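Kit de manipulación Skavska: valoración tras el periodo de prueba

3 de diciembre de 2020

Concluido el periodo de prueba, procede dejar constancia de mi valoración del kit Skavska, distribuido por Zaditz. El conjunto incluye pinza de dos dedos, cámara de muñeca y licencia para 2 puestos.

La instalación requirió 90 minutos. La documentación es correcta, si bien el capítulo de calibración remite a un anexo que no se suministra. Huguette Zacharias, del servicio técnico, lo facilitó previa solicitud.

Los materiales translúcidos siguen exigiendo ajustes manuales de exposición.
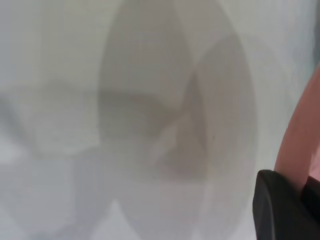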